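How I compare two grippers without fooling myself

I had two parallel grippers to choose between for our arm, a Torau and a Jiltar, and my first try at comparing them was a mess. I moved the camera halfway through, the mat slid, and I ended up with numbers I couldn't use. So now I set up the table first and don't touch it again!

Start with a plain dark mat and tape down all four corners. I cross the strips and let them run well out onto the wood – it looks ugly but it stays put. Then pick one flat, awkward thing to grab. A round green lid is my favorite, with that raised rim to pinch (or miss). A little foam cube makes a nice easy warm-up.

Check your views before you run anything. You want the whole mat in one of them, plus something close to the fingers.

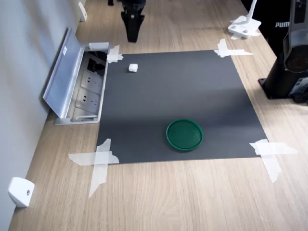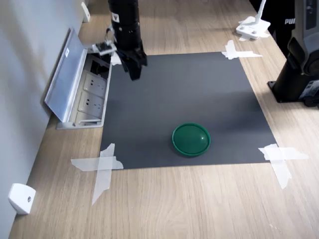
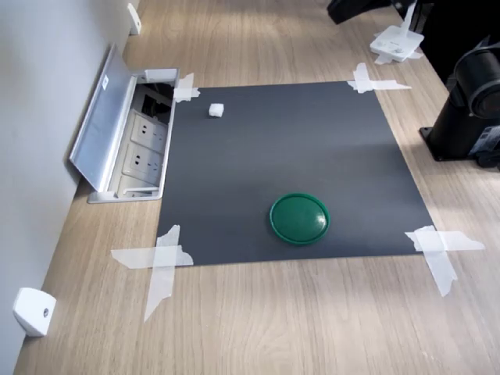
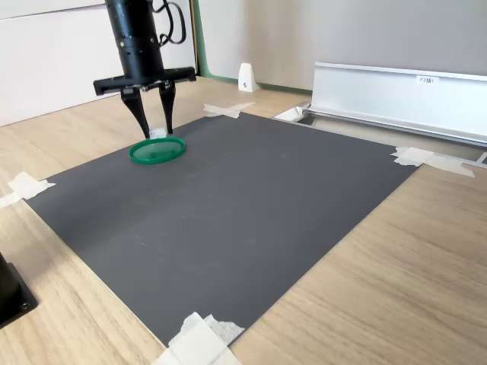
The taped mat and the green lid, with the fingers right over the lid in the last view.

Now do 40 tries per gripper, same speed, same controller settings (I save mine in Vidov so I can't fiddle). Move the lid to a new spot each time, and write down every miss, even the silly ones. My Torau got 28 and the Jiltar did a bit better, mostly near the edges of the mat.

One more thing: if the fingers keep landing on top of the rim, lower your approach by 4 mm before you blame the gripper. Malcolm Crabtree gave me that tip and it saved me almost a whole afternoon. I still need to try it with the softer pads.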